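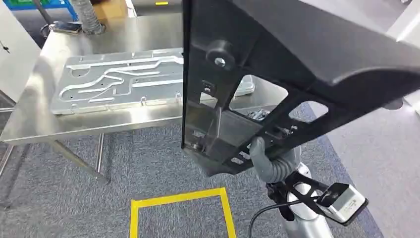
O robô segura por baixo uma peça preta moldada, ao lado da bancada de aço inox. Demonstração na Bimorano.

O que uma demonstração de robôs mostra, e o que deixa de fora

17 de fevereiro de 2024

Fui à tarde de portas abertas da Bimorano em janeiro, com a inscrição paga do meu bolso e sem relação comercial com a empresa. Trabalhei muitos anos em montagem e hoje dou formação a operadores. Escrevo do ponto de vista de quem vai ter de conviver com estas máquinas no turno, e é desse lado que a visita me pareceu ao mesmo tempo melhor e pior do que esperava.

Começo pelo melhor. A tarefa escolhida era aborrecida: pegar numa peça grande, preta, de forma irregular, com aberturas no meio e um batente redondo de borracha, e levá-la de um posto para outro. Quem já passou oito horas a fazer isto sabe que é o tipo de trabalho que estraga ombros. Uma peça assim não tem um lado evidente por onde se agarre. As garras de dedos macios da Renlow, que a Bimorano monta nos seus robôs, dobram-se e encostam à borda em vez de a apertarem entre duas chapas. Gostei de ver uma solução modesta para um problema modesto.

Também gostei do cenário. Havia uma bancada de inox com uma placa de alumínio cheia de canais, fita amarela a marcar posições no chão e coisas de oficina por perto. Já estive em feiras onde o robô trabalha num palco preto com luz azul, e dali não se aprende nada sobre uma fábrica.

Agora o pior. A apresentação durou pouco mais do que um café e assentou quase toda em dois números. Disseram-nos que o sistema fez 394 transferências seguidas num ensaio interno e que a meta para o verão é chegar às 600. Perguntei o que contava como falha. A resposta foi que uma peça largada contava, mas uma pega repetida não. Para um operador, a pega repetida é metade do problema, porque é tempo parado a olhar para a máquina sem saber se deve intervir. O ensaio pode estar certo e o número continuar a dizer pouco.

Perguntei também quem muda a programação quando muda a peça. Na linha Hurus, que foi o exemplo dado, a mudança é feita por um técnico da Bimorano, à distância. Numa fábrica média isto quer dizer esperar. Eu defendo que quem compra um robô destes devia exigir, por escrito, que pelo menos duas pessoas da casa saibam ensinar-lhe uma peça nova. O fornecedor ganha menos em assistência, mas ganha um cliente que usa a máquina.

A câmara no pulso é outro assunto que passou depressa. Serve para o robô ver a pega, e isso percebe-se. Mas uma câmara que anda pela linha apanha também mãos, bancadas e pessoas, e ninguém na sala tinha resposta sobre quanto tempo ficam guardadas as imagens. Um visitante que trabalha com equipamento da Sugiyama contou que na fábrica dele isso ficou resolvido num acordo com os trabalhadores antes da instalação – cinco páginas, lidas em voz alta numa reunião. Parece-me a ordem certa.

Não sou contra a compra. Se me perguntassem se aquela tarefa deve continuar a ser feita por uma pessoa, diria que não. Éramos uns 300 visitantes ao longo do dia, muitos deles chefias, e poucos os que pegam em peças. Numa próxima edição, a Bimorano devia reservar uma sessão para operadores, deixá-los trazer uma peça da sua linha e pô-la à frente do robô sem preparação. Se falhar, que falhe à vista de todos e que expliquem como se recupera.

Mandei esta sugestão por escrito à empresa. Responderam que a vão considerar para a edição seguinte, ainda sem data.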